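Chapter 9
Chores and Machines: How Far Have We Come?

Every Monday, the kitchen at Orkberg, a home for older adults, receives its vegetables for the week. Someone has to unpack them, sort them, wash them, and put them where the cooks can find them. The work takes most of a morning and needs no special training. A new employee can do it after watching once.

When Sheyla Nina, the kitchen manager, was asked which job she would hand to a machine first, she picked this one. The answer from the engineers she spoke to was that a machine could do parts of it. It could pick up a vegetable it had been set up to handle. It could move that vegetable to a known place. Emptying a mixed crate at the speed of a person, with a door opening and closing behind it and a coworker reaching across, was a different matter.

This chapter is about that gap. We begin with one small action, picking up an object, and build toward complete chores.

9.1 Why picking things up is hard

Factories have used robot arms for decades. A welding arm on a production line repeats the same path, and the parts arrive in the same position each time. The arm can do its work with very little information about what is in front of it.

Food does not arrive that way. Two cucumbers from the same plant differ in length, in curve, and in how rough the skin is. One may lie under another. A grip that is too light lets the vegetable slip, and a grip that is too tight bruises it. The machine must decide where to close its fingers, how hard to press, and whether the object is held well enough to be moved.
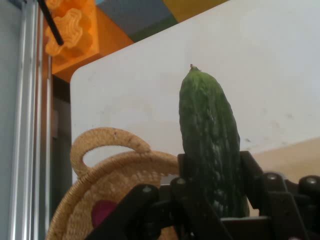

People make these decisions without noticing them. Your fingertips feel the start of a slip and tighten before you have thought about it. Many grippers have no sense of touch at all, and depend on a camera and on the current drawn by the motor – a rough guide to how hard the fingers are pressing.

9.2 One success is not a chore

Suppose a machine is tested on 600 pickups and 123 of them fail. The success rate is 79.5 percent. For a single pickup in a laboratory, this may be a useful result. For a kitchen it means a worker must stand nearby and step in about once in every five tries.

Errors also add up. A chore such as putting away groceries is a chain of steps, and each step depends on the one before. If every step in a chain of nine succeeds 95 percent of the time, and the failures are independent, the whole chain succeeds only 63 percent of the time.

For this reason, be careful with demonstration videos. A video shows that a task can be done at least once. It does not show how many attempts were made, or what happens when the lighting or the table is changed. In Section 9.4 we compare two trial programs, Cusi and Pruvitz, that reported their failures in full.

Key terms: gripper, grasp, slip, success rate, chain of steps

Related sections
Chapter 8: Fixed Machines and the Assembly Line
Section 9.4: Reading a Trial Report
Section 9.6: Laundry, Dishes, and Floors
Chapter 10: Who Does the Work That Is Left?

© Bitoma Learning. All rights reserved. | Contact the publisher | Back to top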